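Cotarthorpe's free coffee mornings are coming back, and they've moved

5 October 2025

Good news for anyone who's been moping since August! The free coffee mornings in Cotarthorpe are starting up again, and this time they've got a proper home in the old Pruvost bakery on the corner by the bus shelter. I walked past last night and the lights were on and somebody was mopping, so I stuck my head in and got the whole story.

If you missed it, the mornings stopped over the summer when the roof at the Numlow hall started leaking right over the kitchen. Buckets everywhere. I went to the last one and drank my coffee standing next to a drip. The hall is still closed and I couldn't get a date out of anyone for when it'll open, so Styliani Karamanlidis went looking for another spot and ended up with the bakery, which has been sitting there since the Pruvosts retired.
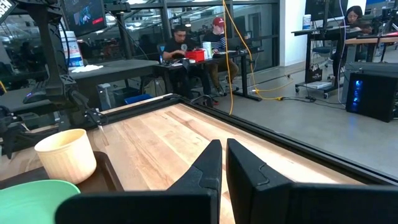
The rent is $200 a month, and that covers heat, which I thought was pretty decent. Doors open at 9 and they'll go until 12, same as before. Coffee and tea are free, there's a jar if you want to drop something in, and you're welcome to bring baked goods as long as you write down what's in them (nuts especially – there was a close call in the spring). Bring your own mug if you've got a favorite. The ovens are gone, sadly, so no fresh rolls, and believe me, I asked.

There are a few changes. The bakery is smaller than the hall, so the card players get the back room and everybody else gets the front. Strollers are fine but there's one step at the door, and the ramp hasn't been delivered yet. Styliani told me it's ordered from a place in Brusenow and should be here in 3 weeks. If you need a hand before then, knock on the side window and somebody will come out.

Parking is the part I'd worry about. You get 15 minutes out front and they do check, so use the lot behind the library and walk over. It's not far, even with my knee. 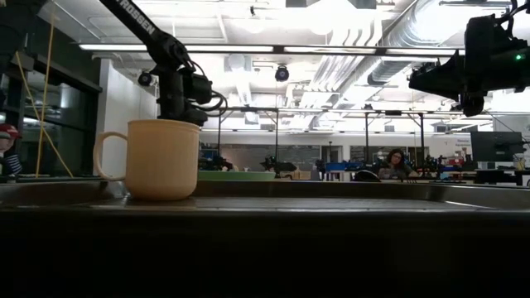 Bernadette Ferrand wrote in to say she's thrilled about the move but wishes they'd kept the later hours that got tried last winter, because plenty of people who work mornings would love to stop by around suppertime. She'd even lock up herself, she says. I passed that along, and the answer was maybe after the holidays, if enough folks ask for it.

So ask for it! There's a sign-up sheet taped inside the bakery door, and Fedir Ivanyshyn is taking names for the coffee rota too. He's short for November.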